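二月搬线以后的流水账

上次更新还是搬线之前，留言里好几个人问我是不是被机器人替掉了。没有！人还在，工牌还在，就是工位换了两回，更衣柜也从一楼挪到了二楼（二楼暖气足，这点我很满意）。

先给新来的朋友交代一下背景。我在Losness的拼箱仓上班，做的是零食日用品拼单：客人在网上勾一堆东西，饼干、牛奶、纸巾、糖，我们按单子一样一样拣到箱子里，封箱，贴单，走人。我在这儿干了10年，从临时工干到带班，手上的老茧都换过几茬。二月份公司把Holloway线，也就是走量最大的那条拼箱线，改成了机械臂拣货，负责改造的是一家叫Plurnden的集成商。我原来就在Holloway线。

所以这篇会很长，想到哪儿写到哪儿，嫌啰嗦的可以直接拉到后面看食堂那段。

原来的一天是什么样

原来Holloway线白班一共18个人，两边站开，中间是滚筒，箱子自己会走过来。屏幕上亮什么你就拿什么，拿完按一下灯。听起来特别简单对吧？新人第一天都这么觉得，第二天腰就不这么觉得了。

我以前写过怎么拣得快，这里再唠叨两句。拣货快慢跟手快不快关系不大，主要看你的眼睛比手早走多少。我左手拿这一单的时候，眼睛已经在看下一单的货位了。软包装的东西最烦，薯片袋子不能捏，一捏就碎；袋装牛奶要托底，拎角的话迟早给你漏一箱；抽纸那种塑料小包滑，赶时间的时候一把抓三包能飞出去两包。这些东西没有写在哪本手册里，都是老员工一边骂一边教的，我当年也是这么被骂出来的，后来又这么骂别人（对不起各位）。

线上还有一套不成文的规矩。谁今天手腕不舒服，就换去贴单那头；谁家里有事心不在焉，旁边的人会多看他两眼箱子。上午那阵最忙，没人说话，快到饭点才开始聊天，聊孩子，聊房租，聊昨晚的球。我最想念的就是这半个小时，后面会说为什么。

机械臂来了

Plurnden的人进场那几天，仓库里全是电钻声。他们的现场工程师叫Steinar Bundgaard，个子很高，进我们那个矮门每次都低头。他第一天就问了我一个问题：你们这条线上，哪种货最难拿？

我说软的都难拿。他说具体一点。我就给他列了一长串，从果冻袋列到洗衣凝珠，他拿个小本子全抄下来了，还让我给他演示怎么托牛奶。我演示了，他又让我慢一点再来一遍。我当时心里嘀咕，这有什么好看的，但是被人这么认真地看自己干活，还是有点得意的，我承认。

装好以后第一周，机械臂拿盒装的东西又稳又准，盒装饼干、罐头、牙膏，一个接一个，我站旁边看得眼睛都直了。然后轮到软包装，就开始掉链子。袋子鼓一点瘪一点，它就要琢磨半天；有时候夹住了一角，提起来转半圈，掉了。掉了它就停，停了就亮黄灯，黄灯一亮就得有人过去。

那个人就是我。

我们主管Þórey Arnardóttir给这个岗位起了个名字，叫“线旁支援”，写在排班表上挺像回事的。干的活是这样：黄灯亮，走过去，看屏幕上的报错，把掉下来的东西捡回货位或者直接放进箱子，按确认，走回来，等下一个黄灯。第一周有一天我数了数步数，手表上比以前站着拣货的时候多了一大截，脚后跟疼得我晚上泡脚泡到水凉。

累倒不怕，怕的是那种一惊一乍的累。以前累是匀的，一上午就那么个节奏，脑子可以跑去想晚饭。现在是坐着也不敢真坐着，耳朵一直竖着听那个“嘀”。我跟Þórey抱怨过，她说她也发现了，病假条上写头疼的人变多了。她后来把支援岗改成一个小时一换，换下来的人去贴单或者去补货，这一条我要夸她，改得很及时。

教机器怎么拿东西

再后来有了第三种岗位，也是我现在主要在干的：示范台。

地方在二楼，以前放旧货架的那间，腾出来摆了桌子。干什么呢？手上拿着夹爪，把各种货一样一样夹起来，放下，再夹起来。夹爪是手持的，上面装了相机，你怎么伸过去、从哪边下爪、夹多紧、怎么放，它都记着。这些记录之后拿去训练，让楼下的机械臂学着处理软包装。Steinar第一次讲的时候我问他，就是我以前教新人那一套呗？他想了想说差不多，就是这个新人得看很多很多遍。

真是很多很多遍。同一包纸巾，正着夹，歪着夹，竖起来夹，旁边摆一包零食再夹，旁边摆两包挤着夹。桌上的东西摆得越乱越好，我有强迫症，头两天看见乱七八糟的桌面就想给码整齐，被Steinar拦下来好几次。他说你楼下货位里的东西会自己站整齐吗？我说会啊，我在的时候就会。他笑得不行。

手感上跟用手差得很远。手指头能感觉到塑料皮底下是实的还是空的，隔着夹爪就只剩下一点点回弹，要重新学。刚开始我夹一包软纸巾，要么捏成腰鼓，要么一抬就滑。练了几天慢慢摸到门道：别对着正中间去，先看袋子的重心往哪边沉，爪子靠上去以后停一停，等它自己坐稳了再收紧。你看，又是老一套，托底，等一等，别着急。只是以前我靠骂，现在靠夹爪。

桌布也有讲究，会定期换颜色和花样，怕机器只认得一种桌子。黄色那块我最喜欢，看着暖和，就是容易起皱，铺上去抹半天还是一道一道的，Steinar说不用抹，皱着挺好。行吧，你是工程师你说了算。

货也是换着来的：袋装纯牛奶、红包装的小零食、黑袋子的大包零食、磨砂的拉链袋，什么都往桌上放。我的午饭自制力在这张桌子跟前受到了严峻考验。
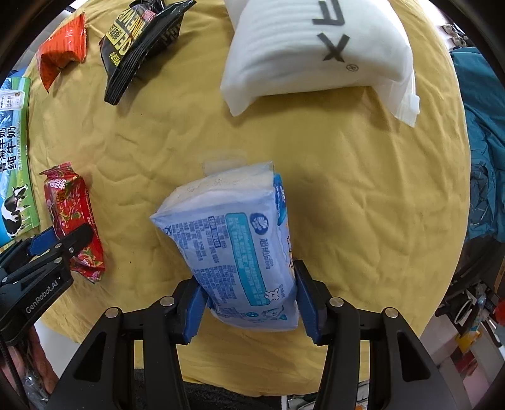
钱和排班，大家最关心的

我知道你们最想看这个，留言里问得最多的也是这个，我能说的都说一下。

改造之前开了一次全员会，Þórey主持的，公司承诺改造期间不裁Holloway线的人。原来18个人，现在的去向大概是这几拨：有的留在线旁轮支援和贴单，有的调去了Giltton那边的新仓，有的像我一样上二楼做示范台，还有两位大姐本来就快到退休年纪，谈了条件提前走了。走的那天大家凑钱买了蛋糕，奶油多得吓人，吃到最后箱子上都是手印。

有没有人不高兴？当然有。去Giltton的同事通勤变长了，公司给了交通补贴，但是补贴买不回来睡觉的时间啊。有个小伙子跟我说，他现在每天早上在车上补觉，补到坐过站两次。还有一个老搭档，名字我就不写了，她拣货是全线最快的，以前每个月拿计件奖都拿得最多。现在线上没有计件了，支援岗是固定工资，她一个月到手比以前少。她跟我讲，我练了那么多年的手速，一个月就不值钱了。我坐在那儿半天没接上话，到现在也没想好该怎么接。

我自己的情况，示范台有岗位津贴，比以前的计件奖少一点，比支援岗多一点。夜班没有了，这个对我来说比钱重要，我妈晚上终于不用一个人吃饭了。所以你要是问我个人划不划算，我会说划算。可是我不敢拿我的划算去劝别人，每家的账本都不一样。

我们后来跟公司提了个要求：示范台的岗位要对所有老员工开放报名，轮着来，别固定给几个人。理由很简单，示范的是大家的手艺，津贴也该大家有份。Þórey去跟上面谈，来回谈了三次，上个周五定下来了，下个月开始轮。我会因此少干一部分，心里是有一点点小气的（写出来让大家监督我）。我那个老搭档第一个报了名。

关于数据，我多问了几句

刚上示范台的时候我问过Steinar，相机拍到的东西都去哪儿了，会不会拿来算我一天偷了几次懒。

这个问题后来被拿到会上正式问了一遍，答复写成了一页纸，贴在二楼门口。大意是示范录像只用来训练，不做考核；桌面以外拍到的东西尽量少留；谁不愿意出镜可以不上示范台，不影响别的岗位。我觉得能白纸黑字贴出来就比口头说强。我拍了一张存手机里了，万一哪天纸没了呢。

不过还有个问题没人答得清楚。我教会了机器怎么拿牛奶，这个本事以后还算谁的？Plurnden给别家装机器的时候，会不会带着我托牛奶的那个动作一起去？Steinar很老实，说合同的部分他不管，他帮我问问。问到今天还没有下文。我没觉得这事能给我带来多少钱，就是想知道。你在厨房里教徒弟，徒弟出去开店，逢年过节还会拎两瓶酒来呢。

示范台上的一千次

Plurnden给每种货定的目标是1000次有效示范，一种一种往下排，墙上有张表，做完一种划掉一种。什么叫有效？夹起来，移过去，放下，中间没掉，没碰倒别的东西，镜头没被袖子挡住。我穿的那件宽袖毛衣在第一天就被判了死刑，整整一上午的记录作废了一大半，袖口老往镜头前面晃。现在我上楼前先把袖子用皮筋扎起来，像个准备杀鱼的。

失败的也有用，Steinar说掉了别慌，按标记键，接着做。他这句话我挺受用，毕竟干了这么多年，掉一包货的第一反应还是回头看组长在不在。现在组长就是我自己，还是会回头看，改不掉。

有一回做到下午，我做得特别顺，哼着歌，手上一下接一下，Steinar过来说你现在动作太漂亮了，能不能笨一点。我说什么？他说每次都从一样的角度过去，机器就只会这一种，换个角度它又傻了。于是我后半个下午都在努力地笨，从左边绕，从右边绕，先碰一下再退回来。这比拣货累脑子多了。晚上回家拿筷子夹花生，我妈问我为什么绕着碟子转圈。

软包装里我最怕的还是纸巾小包，轻，滑，塑料皮反光，夹爪的影子落在上面我自己看着都花眼。牛奶反而好办，沉的东西老实。鼓鼓囊囊的大零食袋在中间，好夹，但是占地方，老把旁边的小包挡住，得先想好先拿谁后拿谁。这个先后顺序，我们以前在线上叫“让路”，新人一般要两三个星期才会。机器要多久我不知道，有进展了我再写。

线上现在怎么样了

上周楼下换了一版新的程序，我特意趁换班去看了一眼。有一包软纸巾，机械臂伸过去，停了一下，然后才收爪。就那一下停顿，我在旁边“哎哟”叫出声来，把值班的吓了一跳，以为夹到我手了。到底跟我的示范有没有关系，我不敢说，做示范的又不止我一个，Steinar也说不能这么一包一包地对。可我就是觉得眼熟嘛！

黄灯还是会亮。果冻袋子还是老大难，里面东西晃来晃去，夹起来像活的一样。货位2107放的就是果冻，线旁的人现在一听见嘀声都先往那边看，十次有好几次是它。有人拿便利贴写了个“又是你”贴在货位牌下面，Þórey路过看见了，没撕。

支援岗的人手比刚上线那阵子松快一点了，一小时一换的规矩保留着，病假条也没再往上涨。这些是Þórey在早会上讲的。我自己的感觉是楼下安静了很多，安静得有点不习惯。以前那半个小时的聊天没有了，线上的人隔得远，滚筒中间还立着护栏，说话得喊，喊两句就不想喊了。

食堂那段

说好的食堂。改造以后班次重新排，示范台和线旁的午饭错开了，我有两个星期都是跟Steinar和他那帮同事一起吃的。他们人都不错，就是饭桌上聊的东西我一大半听不懂，我聊的他们也一大半不感兴趣，大家很礼貌地各吃各的土豆。

后来我去找Þórey，问能不能每周挑一天把午饭时间对齐，就一天。她翻了半天排班表，说周五可以，线停下来做保养的那段正好在中午。于是现在每个周五中午，Holloway线的老人马又坐回靠窗那张长桌，没去Giltton的都在，聊孩子，聊房租，聊球。第一次对上的那天，我那位手最快的老搭档端着盘子过来，坐下第一句话就是：你们楼上那个夹子，借我试试，我肯定比你快。

我说行，下个月轮到你，你来。

这几天我在给轮岗的人写一份上手说明，从扎袖子开始写，写到怎么故意笨一点就卡住了，怎么写都像在骂人。做过类似工作的朋友，如果你们那边有现成的教法，麻烦留言教教我，仓库的、厨房的、修鞋的都行。另外上一篇问膏药牌子的那位，我回在那篇底下了，记得去看。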